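Search this blog... Go

Clearing the Table, and What I Learned About the Top of It

We bought the table when we moved in and I don't think I had seen all of it at once in the past 4 years. It sits between the kitchen and the back door, so everything lands on it. Mail, library books, the good scissors, a bag of potting soil through most of one spring.

In February I decided to empty it and keep it that way for a month. I'm writing down how I did it because my sister asked, and because I will forget.

What was on it

I sorted the pile on the floor. Most of it was paper. There were instructions for a dehumidifier we no longer own, a seed catalog from Pluvamia with half the pages folded down, and a stack of envelopes I had been saving for the backs. There was also a mug of pens. I tried each one on an envelope, and six of them wrote.

The paper went into the recycling except for the tax things, which now live in a folder in the hall closet. The seed catalog I kept. The pens that worked went in the drawer by the phone charger, and the mug went back to the kitchen.

The rest was things that belonged to another room and had never made the trip. I put them in a box and walked the box around the house. It took two evenings. I would have liked it to take one.

Cleaning the top

I had a bottle of Brillard under the sink and used that first. It smelled strong and left streaks, so I wiped it all off again with plain water and a little dish soap. That did the job. I wrung the cloth out well and went with the grain, then dried it with an old towel. There was a sticky ring near the window end that needed a second pass and some patience with a thumbnail.

I did not use polish. The finish on ours is matte and I like it that way. A shiny table shows every fingerprint, and my mother's did for thirteen years until she gave up and bought a tablecloth.

What surprised me was the grain. It's a pale top, creamy beige, with thin tan and grey lines running the length of it in long waves. I had always thought of it as plain. In one stretch the lines make a row of stretched ovals, one inside the next, and off to the side of that they bend into wider swirls. I don't know if it is veneer or a laminate printed to look like wood. The label underneath says Inura and nothing else useful. Either way I had been covering up the nicest part with a napkin holder. 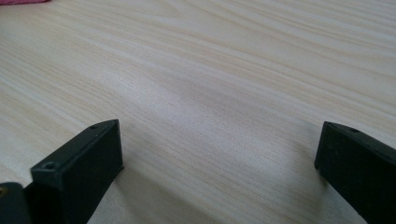 Keeping it clear

The rules in our house are short. Nothing stays on the table overnight. Mail gets opened standing up, next to the recycling bin. If you bring a project to the table, you take it away when supper starts, even if you plan to come back to it.

I also put a shelf by the back door, the narrow one from Yeoh with the lip on the front edge, so there is somewhere else for keys and bags to land. That helped more than the rules. We are not strict people, and if the shelf is closer than the table, the shelf gets the stuff.

The overnight rule was broken eight times in the first month, by my tally on the fridge. Five of those were me. One was a jigsaw puzzle, and I allowed it because it was nearly finished and had a lot of sky in it.

Supper is easier now. Before, somebody had to shift the pile to one end and we ate at the other, elbows in. Now I wipe it down and set the plates out. The wiping takes less than a minute when there is nothing to lift.

I am looking at the sideboard next. It has two drawers I can't open all the way, and I think there is a whisk jammed in one of them. I'll post when I've got it out.

Filed under: House

6 comments | 4 shares

Get new posts by email. Enter your address to subscribe. You can unsubscribe at any time.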